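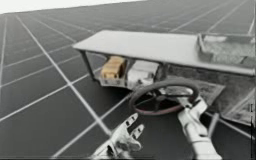 Week 3 of teaching the simulated robot to work the cart. I put the headset on, move my own hands, and the robot's hands follow. Everything gets recorded.

The wheel is harder than it looks. I get no feel for the rim through the controllers, so I have to go by eye, and the fingers tend to close too early.

What helped was slowing down before contact. Karim Abdel Hamid told me to stop at the rim, wait a beat, then close. My first 11 takes without the pause were all thrown out.

We want 300 good demos for the steering task. Left hand stays open and out of the way for now. Two-handed turns come later, probably January.

Also learned to keep my elbow low. If I lift it, the forearm swings wide and the wrist runs out of range halfway through the turn.

Nawal Amrani is going through the recordings and cutting the dead time at the start of each one. A lot of that is me shuffling my feet.

Someone asked why we don't script the motion. We did, in Plendorent, last spring. It worked until the cart started at a slightly different angle.

More takes this afternoon. I'm going to try starting from farther back.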